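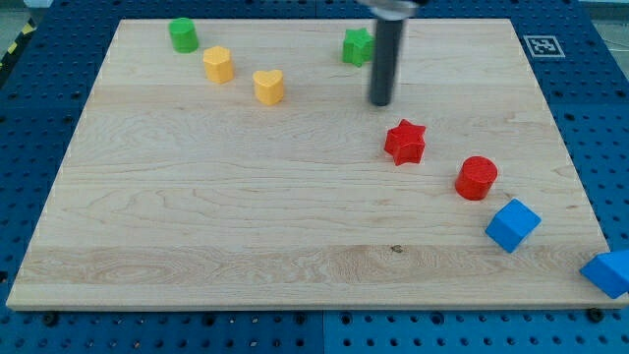
Payroll file rejected, "total does not match detail lines"

baiba_v
Hello all. I do payroll for a small firm with 30 employees. We moved to Zilham in November, and before this we used Jenavitz for many years. I export the salary file from Zilham and upload it to the bank portal. The portal refuses it with the message "total does not match detail lines." I added the amounts by hand two times and they are correct. Does somebody know what the bank is comparing?
Baiba Vaher

ledgerfox
Do you have anyone with a zero net amount? Unpaid leave, for example. Zilham writes a line for them but leaves them out of the count in the trailer record.

baiba_v
Yes, I have 2 such persons this month, both on parental leave. But the message says total, not count. Is it the same thing for the bank?

ledgerfox
On my portal it is. One message covers both.

mrs_tunnock
I don't agree that it's the zero lines. We have those every month and the file goes through. Check the decimal setting. If it is set to whole units, 300.00 is written as 300 and the bank reads it as 3.00. Ours was wrong by a factor of 100 until I found this under Company > Bank formats.

ledgerfox
Then her first line would look wrong too, and she says the amounts are correct.

mrs_tunnock
She checked them in the report, or in the file? These are different things.

baiba_v
I must admit, in the report. Now I opened the file in a text editor and the amounts have two decimals, so the setting is good. The last line says 28 and I count 30 lines above it.

ledgerfox
There you go. Untick "Include nil payments" on the export screen and make the file again. Please don't edit the trailer by hand, some banks also check a hash.

payclerk_77
Or move to Trorach, it never did this to us.

mrs_tunnock
Trorach has its own troubles, ask anyone who needed to reverse a batch. But all right, I was wrong about the decimals. Maybe our version is older.

baiba_v
I unticked the box, and the new file was accepted at 4:40 p.m., before the cutoff. Thank you both. I will write to Zilham support also, as the tick was there by default.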